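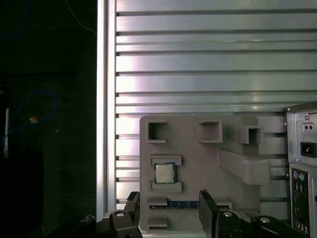
Druturness Desktop Cell: Setup and Care

Product page and service notes, Zedmont. Last revised 1/25/18.

The Druturness is a single-arm cell for pulling and placing processors and memory modules in desktop computers. It comes with the arm, the two-finger gripper, the wrist camera, the slatted aluminum base and one Dideck fixture board. The computer itself goes in with the side cover off. Anything else you want in the work area, such as a part tray or a light, is up to you.

What the Dideck does

The Dideck is a 3D-printed board with a home position for each part the gripper handles. The processor sits between an upper and a lower ledge. Memory goes in the long horizontal slot bracket underneath. The arm takes its reference from the board every time it starts a job, so a board that has shifted will throw off everything after it.

Mount it upright, between the frame post and the computer case. Tighten the screws by hand first, check it with a small level, then finish with the driver. Printed parts crack if you lean on them. If you hear a tick while tightening, take the board off and look at the back around the screw holes.

Wipe the pockets out with a dry brush at the start of each shift. Don't use alcohol on the board. It leaves the surface chalky and the memory modules start to drag on the way out.

Finger alignment

Put the arm in service mode and bring the fingers together slowly. The faces should meet along their full length. If they touch at the tips first, loosen the screw at the base of one finger, let it settle against the other, and tighten it again. Do one finger only. Moving both is how people end up with a gripper that closes off center — and that is much harder to see on the screen than you would think.

Next, close the fingers on a scrap processor. Use one you don't care about. It should stay put when you nudge the edge with a fingertip. If it rocks, lower the closing speed before you touch the force setting. Most bad grips we see on returned cells come from fingers that arrive too fast and tip the part.

Working clearance above the socket is 2 mm. That is the height where the arm stops, checks the camera and waits for the go-ahead from the controller. You can raise it. We don't support running below it.

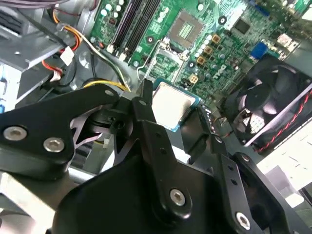

Processor in the fingers, LGA socket open and empty.

The contact pins in an LGA socket bend very easily. Never jog the arm by hand with a part over an open socket. If the cell faults at this point, use the retract button on the pendant. It lifts along the same line the arm came in on. The emergency stop cuts power to the motors and holds the brakes, which is fine for people but leaves you with a part hanging over the pins.

The cell does not work the retention lever. An operator opens and closes it. We tried several printed hooks for this and dropped the idea in May, after the third one wore through.

Preparing the computer

Unplug the machine and hold the power button down to drain it, unless your test plan calls for standby power. Remove the heatsink. Clean the processor lid if you can, and if you can't, see the note on paste further down. Lay the chassis so the board faces the arm, and clamp it at two corners. 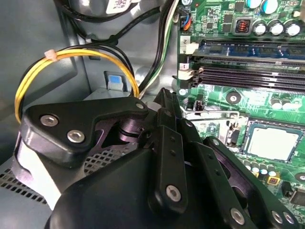
Loose wiring is the most common cause of a stopped job. The gripper housing is wide, wider than the fingers make it look, and it needs room on both sides as it comes down into the case. Push power leads toward the case wall and bind the long ones. A loop of yellow and black wires held with a white cable tie, off to the left of the gripper, is typical of what you'll be dealing with. Leave the tie loose enough that the loop lies flat. Thick cables that cross near the top of the case should be tucked behind the drive cage or unplugged altogether. Check the fan header too, since its wires tend to stand up over the corner of the board where the camera wants a clear view.

Run one dry pass with the fingers empty before each new chassis model. Set the approach speed to 10 percent. Watch the hump of the gripper housing and the bracket plate, because those are the parts that catch.

Regular service

Every shift: brush the Dideck, wipe the camera lens, look at the finger tips.

Every 3,000 grips: replace the finger pads, part number 155. Pull the old pads straight off and clean the metal before the new ones go on. Save the old pair if they wore unevenly and send us a photo.

When the pads are changed: check every screw on the finger links and bracket plate. They are not all the same head size. A dab of medium thread locker is enough.

Do not oil the finger joints. They run dry. Oil finds its way to the pads and from there to the processor.

Paste on the pads

Old thermal paste spreads. A little on the lid of a processor ends up on the pads, then on the ledges of the Dideck, and within a few jobs the parts begin to slide. Clean the pads with a lint-free wipe and let them dry fully before the next grip. If the lid still carries a film, grip by the edges of the processor and keep the tips low.
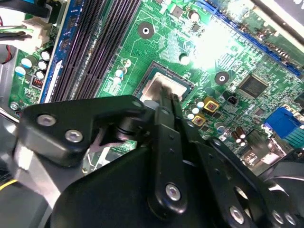 One customer in Lill wrote to say that their pads never reached the full service count on used office machines, and that they now swap them at the end of any day with a lot of dirty lids. They also asked for a harder pad. We have tested one, and it held dirty parts a bit better and clean parts worse, so it is not in the catalog yet. Changing pads early does no harm.

Ordering

Finger pads are sold in pairs. Dideck boards ship flat, with mounting screws and a printed alignment card. When ordering a board, give us the serial number from the plate under the base — the hole pattern changed once, and the older boards don't fit the newer post.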